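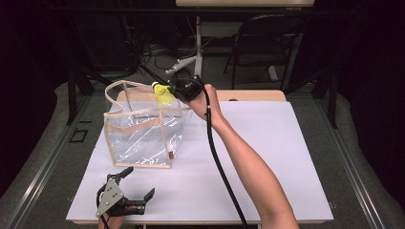
The Clear Bag Question

6 min read · 8 comments

Every September the club gets an email from the recreation center reminding us that bags brought onto the hall floor should be see-through, and every September I grumble and then comply. This year I decided to grumble in print. Telma Urrutia, who edits this newsletter and is tired of hearing it from me in the parking lot, gave me the space.

Let me start with what I was told a clear tote would do. It would speed up the door check on league nights. It would stop us leaving shuttlecocks behind, as we'd be able to see them. It would keep the birdies in better shape than a gym bag, where they live under shoes. And it would be "a nice thing to own," in the words of the flyer, which also offered it to members at a special price. I have been using one since May. I went in doubting all four claims and I have come around on one and a half of them.

The door check first. On the league nights I played over the summer, the person at the Pratville desk glanced at my bag and waved me through. The same person glanced at Sơn Lã's enormous black racket bag, the one with room for a small family, and waved him through too. Sơn has never owned a clear bag and says he'll buy one on the day somebody stops him. So far his policy has cost him nothing. If there's a rule, I'd like to see it enforced or dropped, and I don't much mind which.

Losing shuttles is where I'll give some ground. My old bag was navy nylon with a dark lining, and at the bottom of it there was always a feathery layer of things I'd forgotten. With the tote I know what's in there from across the court. Yellow nylon shuttles show up especially well through clear plastic, even when the plastic has gone all crinkled and throws the hall lights back at you. White feather ones are harder. Put a white shuttle in a clear bag and put the bag on a white bench and you're back to feeling around with your hand. Still, I haven't bought a replacement tube over the summer only to find the old one a week later, and I did that twice last year.

Now for the half. Do shuttles keep better in a tote? Compared with being crushed by a size 11 court shoe, yes, of course they do. Compared with the tube they came in, no. A tube holds them nested, each cork sitting in the skirt of the next, and nothing can press on the sides. A tote lets them roll around and land at whatever angle they like. Nylon skirts forgive a lot of this. Mine come out looking the way they went in, as far as I can tell, and a yellow one that has been leaned on will usually spring back if you leave it alone overnight. Feathers don't forgive anything. Kyu-ri Hong brought loose feather shuttles to the June social in a bag much like mine and then spent the first game wondering why her serves were wobbling off to the left. (She blamed the racket. Then she blamed me.)

So if you're going to use a tote, here's how I load it, for what it's worth:

Feathers stay in the tube, lid on, and the tube goes in standing up.

Nylon practice shuttles can go in loose, but last, on top of everything, and dropped in cork first.

Shoes go in a different bag. I don't care how clean you think they are.

Keys and phone in your pocket or in a pouch. They scratch the plastic from the inside and they land on the shuttles.

About dropping them in cork first: I've had an argument over this with Dace Kazlauskienė that is now longer than most of our matches. Her view is that it makes no difference with nylon and that I've invented a ritual. She may be right. My thinking was that the cork is the heavy end and will hit first anyway if it gets any height to fall from, so you may as well start it that way and save the skirt from catching on the rim. Dace's answer was to throw a handful in from where she was standing. Two of them missed the bag.

Then there's the bag itself, "a nice thing to own." I'd say it's an all right thing to own. The kind with fabric binding on the edges and corners is better than the kind that's only welded, and I'd pay a little extra for it. The binding gives the bag some backbone, so that it stands up by itself on a table with its mouth open. A bag that flops shut every time you let go is a two-handed job, and between games I've generally got a racket in the other hand. Fabric handles are kinder on the fingers than plastic ones, too.

The trouble with pale binding is the hall floor. I don't know what they put on that floor at Pratville but it comes up gray on anything beige within a month. I've tried dish soap and an old toothbrush, and got it from gray to a sort of lighter gray. If they sold the thing with dark trim I'd have bought that. The plastic is easier: a damp cloth, then dry it properly before you fold it up. Put it away damp and the sides stick to each other, and peeling them apart makes a noise that will clear a room.

As for the creases, I've stopped fighting them. The flyer showed a bag as smooth as a window. Mine arrived folded and has looked like a used sandwich bag ever since. Someone on our group thread suggested a hair dryer on low, and someone else replied that they'd tried exactly that and now had a bag with one short side. I'm leaving mine as it is. Creases don't stop it holding shuttles.

I was also sent, by a helpful member who shall go unnamed, a link to the Niromitz court organizer. This is a clear tote with internal dividers, a tube sleeve, a towel loop and a separate pocket "for recovery items," which I take to mean a banana. I borrowed one for a week. The tube sleeve is a good idea and held a tube upright the whole time. The dividers are a bad one. They're the same clear plastic as the rest, so you can't see where one section stops and the next begins, and I kept lowering a shuttle confidently onto the edge of a wall. By Thursday I had everything in the big middle section and was using the thing as a plain tote with obstacles in it. Back it went.

Da-eun Sung, who coaches the juniors and has more shuttles in her care than the rest of us put together, doesn't use a tote for storage at all. She uses one for clearing up. At the end of a session she stands it open on a table at the side of the court and the kids put the practice shuttles back in it one at a time. No throwing, no scooping, no kicking them along the floor toward the wall. I told her this sounded slow. She said it was, and that it was also how she finds the ones with a broken skirt or a cork coming loose, because somebody has had each shuttle in their fingers and looked at it. Anything damaged goes in a separate box for the beginners' hand-feeding drills.

I watched this with my arms folded, expecting chaos, and there was a certain amount of it. But they did get the floor clear, and the bag being see-through seems to help with that age group, who like to watch it fill. I've since started doing it at home on the kitchen table, turning out the week's shuttles and putting them back singly. I find I throw out more than I used to. Whether my game has improved from playing with straighter shuttles I can't say, and my doubles partner has declined to comment.

Where does that leave the flyer? My advice is to skip the special price and look in your closet first. Half of you already own a clear tote from a ball game or a beach trip, and it'll do the job fine if it has a wide top and stands up by itself. If you do need to buy one, go for bound edges and fabric handles, and don't pay for dividers. If you play only with feathers, keep your tubes and save your money; the bag does nothing for you except at the door, and Sơn will tell you what it does at the door.

Two bits of housekeeping while I have the page. There's a clear tote with a broken strap in the lost property bin at Pratville, with one left-hand glove and a tube of shuttles in it. The tube has "MINE" written on the lid in marker, so that narrows it down. And the juniors could use more nylon shuttles, any speed, any color, worn but not split. Leave them at the desk with Da-eun's name on them. Any bag will do.

Shared 100 times · 8 comments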